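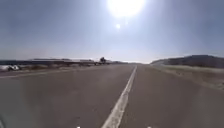 Two lanes and a hazy sun straight ahead.

We use cookies to remember your settings and to see which pages get read. Carry on browsing if that's all right with you, or change your choices in the settings menu.

Gold particles going purple after the antibody step, and a wandering baseline on the Pleveck reader

Status: closed
Area: wet bench / optical sensors
Last updated: November

What I was seeing

I look after the sensor side of the Hemmin project at Stultden. We make little gold particles, stick antibodies on them and watch the colour shift when the protein we're after turns up. A good batch is a lovely clear ruby red. Mine had started going a sort of bruised plum as soon as the antibody went in, and by the time I'd made a coffee there was dark fluff at the bottom of the tubes.

Same recipe as all summer, same antibody stock, same person doing the pipetting (me). The bare particles looked fine. Peak in the right place, nice and narrow, no shoulder on the red side. They only fell over once I tried to do something useful with them.

On top of that, the Pleveck reader had begun to drift. I'd blank it, put a sample in, and the baseline would creep upwards while I sat there watching. So I had bad particles and a reader I didn't trust to tell me how bad they were. I opened this ticket with Miltatwood, who support the reader, and kept my own notes underneath it so everything would be in one place. I've tidied the spelling but left the wrong turns in.

First go, morning

Blamed the antibody, obviously. It's the most expensive thing in the fridge and the easiest to upset. Thawed a fresh portion from the same lot, let it come up gently on ice, and tried again. Purple.

Borrowed a bit of a completely different antibody from the bench next door, one that's been behaving itself for them. Also purple! That should have told me more than it did, but I wrote "maybe both are off" in my notebook and went to lunch.

After lunch

Went through the pH. The step wants to be a touch above the point where the antibody carries no charge overall, otherwise the particles and the protein grab each other in all the wrong ways and the whole lot clumps. My strips said it was right. I don't much like strips for this, but I also don't like putting the pH electrode straight into gold, as it clogs and then everybody's cross with me. I took a small portion out, tested that with the electrode, threw the portion away, and got the same answer as the strips. So pH was fine.

Next I did the salt test, which I ought to have done before anything else. You add increasing amounts of antibody to small portions of gold, wait a bit, then add salt to each and see which ones stay red. Enough antibody and the particles are protected. Too little and the salt knocks them together and they go blue. Except mine were on the turn before I'd added any salt at all. Every single one, including the blank with nothing in it but buffer.

Read that back a few times. The tube with no antibody in it was going purple. Buffer and gold, that's all it was.

Late afternoon

So it was the buffer. I'd made it up from the big bottle of concentrate on the shelf, the same as always, and the label said borate, in my handwriting. I made a new lot from powder, slowly, with the balance door shut and my phone in my bag so I'd stop getting distracted. Gold stayed red. I had a little dance about it.

I then checked the conductivity of the old concentrate and it was miles too high. My best guess is that somebody (quite possibly me, I'm not ruling it out) topped up the borate bottle with phosphate saline at some point. The two bottles were the same size with the same blue lid and they lived side by side. Bare gold can't stand saline. The charges on the particles are what keep them apart, and salt takes the edge off those, so they drift together and that's your purple.

Old bottle poured away, both stocks remade, and the saline moved to the shelf over the other sink with a red lid on it.

Posted all that to the ticket and asked them to leave it open, as the reader was still creeping.

Next morning

New buffer, new batch of 6 tubes. Antibody on, blocked with albumin, then into the centrifuge to get rid of the leftovers. I spin these at 3,000 g for 30 minutes, which is on the gentle side, but I've had pellets stick to the wall like paint when I've got impatient and turned it up. All of them came back up into solution with a bit of tapping and stayed red. I could have cheered.

Then I put them in the reader and the baseline wandered just as before.

I wanted to know if it was the sample or the machine, so I left a cuvette of plain water in it with the lid closed and let it run. Up it went, slowly, then flattened off after more than 30 minutes. Turned the lamp off, let everything cool, tried again, and I got the same curve nearly on top of the first. That looked like a warm-up problem to me, but I've had the reader a long while and it never used to take anything like that long.

What Miltatwood asked me to try

Their replies were quick, I'll give them that, and they didn't make me switch it off and on again more than once. I've put their suggestions in my own words.

Clean the outside of the cuvettes with lens tissue and a bit of ethanol, and always put them in the same way round. I do this already. Did it again to be polite. No change.

Check the cuvettes themselves, because gold loves to plate itself onto the walls and you end up measuring last month's work. Fair point, and a couple of mine did have a faint pinkish bloom inside when I held them against a sheet of white paper. Those went for a proper acid clean. That brought the starting value down but didn't touch the drift.

Run a dark reading with the lamp blocked. Flat as anything. So the detector was happy, and whatever was moving had to be in the light coming in.

Look at the lamp hours in the service menu, and look at the fan filter round the back. I didn't even know there was a fan filter! It took me a good while to find it, because it's behind a clip-on panel that looks like part of the case. It was completely felted over with grey fluff. The fan was spinning away behind it with hardly any air to move.

I vacuumed the filter, rinsed it, let it dry fully on the radiator and clipped it back in. The lamp hours were well within what they consider normal, so we left the lamp alone.

That evening

Cold start, water in the cuvette, lid closed. The trace settled down quickly and then stayed put. I left it going while I washed up and it was still flat when I came back. Ran the same thing again from cold to be sure, and the result was the same. Then I ran the new batch, and got the red peak where it belongs, with the little shift along when I added the target protein. The blank with no target in it didn't move.

So there were 2 faults, and they had nothing to do with each other. The salty buffer was wrecking the particles and the blocked filter was letting the lamp housing get too warm. They just happened to show up in the same stretch, and I lost a fair bit of time trying to invent one cause that would cover both.

Bits I've changed at my bench

- Borate and saline stocks kept apart, different lids, nothing ever topped up. When a bottle's empty it gets washed and made again.
- Conductivity written on the label of every new concentrate.
- A gold-and-buffer blank at the start of every salt test, checked before any antibody comes out of the freezer.
- Fan filter cleaned when I do the monthly pipette check.
- Lamp on first thing, before I set up anything else.

One thing I haven't got to the bottom of: the very first purple batch also had a slightly broad peak before the antibody went in, and I can't pin that on the buffer as there wasn't any in it yet. Could be glassware. I've soaked the synthesis flask overnight and will start a new ticket if it comes back - this one can be closed as far as I'm concerned.

Reader comments (4)

Comment: Thank you for writing the filter bit down. We've got the older Pleveck with the square lid and the panel is on the left side, not the back, held by a screw. Ours was just as furry.

Comment: Have you tried putting a tiny bit of Tween in before the spin? It stopped ours sticking to the tubes, though it does make the blocking step a bit more fiddly and we had to redo the salt test from scratch afterwards.

Reply from author: I have, on a different project, and it worked well. I've kept it out of the Hemmin batches so they can be compared with the summer ones, but it's on my list for after that.

Comment: What do you use for the acid clean? We do aqua regia in the fume cupboard for glass and quartz but our cuvettes are plastic, so at the moment we just bin them once they go pink.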